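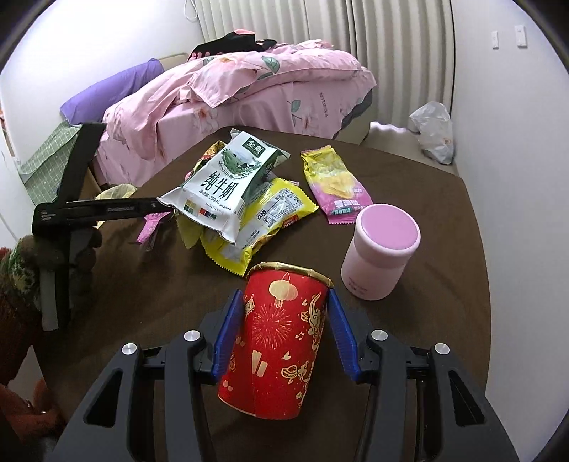

March 2022, Skamgate, sound room

Finally got the two-channel version of Halás running from start to finish, and it is so much better than the single screen! Laine's idea was to put the bakers' hands on the left wall and leave their voices on the right with a plain gray field, and suddenly you listen to them (I must have sat through it four times).

Loop is now 18 minutes. Cut the long flour-sifting shot, kept the one where the older woman hums while she folds the dough. Khurram wants the hum to start before her hands show up. Tried it with a 2 second lead, lovely. Tried a longer one and it felt like a trick.

Sync drifts, though. After almost 71 loops the left player was visibly behind. Aivar thinks both should restart together at the end of each loop, with a short black. I like the black anyway, it gives people a moment to walk in or leave.

Projector on the left is still too blue next to skin. Warmed it up a bit, better, not there yet.

To do:
- ask Agnese about the bench, the low one from the Perex show
- felt under both speakers, floor buzzes at the hum
- subtitles: Laine is redoing the second baker's lines, my translation was stiff
- send Wilson the new wall measurements before he cuts the screen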